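What Is a Password, and Why Does It Need to Be Long?

By Yolanda Arrieta

A password is a secret word which opens your account, like a key opens a door. If another person knows it, this person can read your messages and change your games.
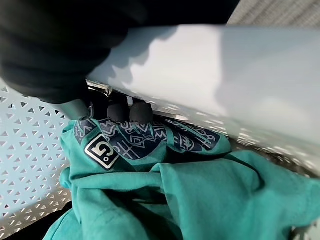

Close to the metal, with a garment below.

Some programs try to guess passwords. They begin with easy ones, such as "football" or "12345". A computer can try these very quickly. For this reason a short password is weak.

Let us make a strong one. Take a few words which have no connection and put them together, for example: purple-spoon-river-Kerkska. It has over 15 letters, but it is easy to keep in your head. Please do not use this one, it is printed on this page!
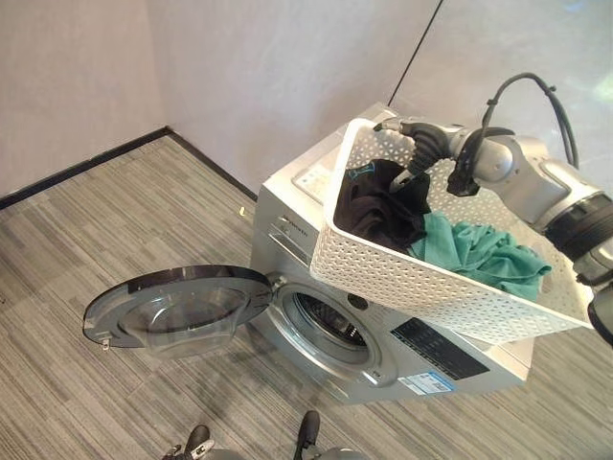
Washing machine with the door open.

You can also add a number, like 89, in the middle. Do not use your birthday or the name of your pet — your classmates know them already.

Do not use the same password in 2 places. If someone steals the first, the second is open too.

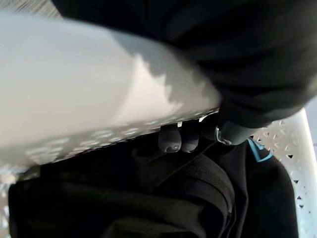

Who may know your password? Your parents, or the adult who takes care of you. Your best friend should not know it, even if he is a very good friend. When a message asks for your password, do not answer. Show it to an adult.

New word: an "account" is your own place on a website or in a game.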